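Last updated 17 July 2020

The rulebook at Dulteo runs to 6 pages, and Tyyne Hakala wrote most of it in March. It covers how the company tests the software that tells a robot arm to pick up small things and put them where they belong. Before it existed, each engineer had a private idea of what a passed test was.

"I had two reports on my desk for the same task," Hakala says. "One called it a success if the object left the table. The other wanted it placed and released, with the arm backed away. Both were written in good faith, and I couldn't compare them."

The first rule is that the goal gets written down before the first run. It has to be a sentence that someone outside the team could check. "Put the marker in the cup" is not enough. The sentence must say whether the marker has to stay in the cup after release, how long the arm has to do it, and what happens if the cup gets knocked over on the way. At Dulteo a knocked cup is a fail, even if the marker ends up inside.

Most of the runs are done in simulation, in a program the company calls Wiriya. Valentin Guérin looks after it. He says people tend to get careless there, as nothing breaks and a bad run can be wiped with one key.

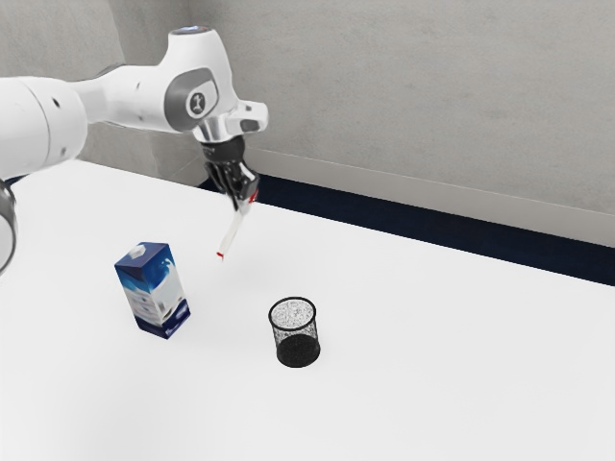
That key is the subject of the second rule. A run that has started has to be logged, whatever comes of it. The last test round logged 1615 runs, including the ones stopped early by the operator. Each stopped run needs a reason next to it, and "looked wrong" is not accepted.

The third rule deals with things on the table that have no part in the task. They must be there, and the arm must leave them alone. Touching one is recorded as a contact. Hakala allows no exceptions for light touches — in her view, the person who decides what counts as light is usually the person who wrote the code.

Not everyone likes the rules. Þórey Juhl, who tests grippers at Dredness, has read them and thinks they lean too hard on simulated work.

"Friction is a number you type in," she says. "On a real bench it changes when somebody wipes the table." Her own team asks for 4 clean runs on hardware before a result is shared outside the room.

Hakala has since added a line on this. Any result from Wiriya has to carry the word "simulated" in its title as well as in the notes, and the friction settings go on the same page.

Changes to the rulebook need two signatures, Hakala's and Guérin's. The next one under review concerns who may edit a goal sentence once testing has begun. The current draft says no one may, and that a new sentence means a new test, starting again from run one.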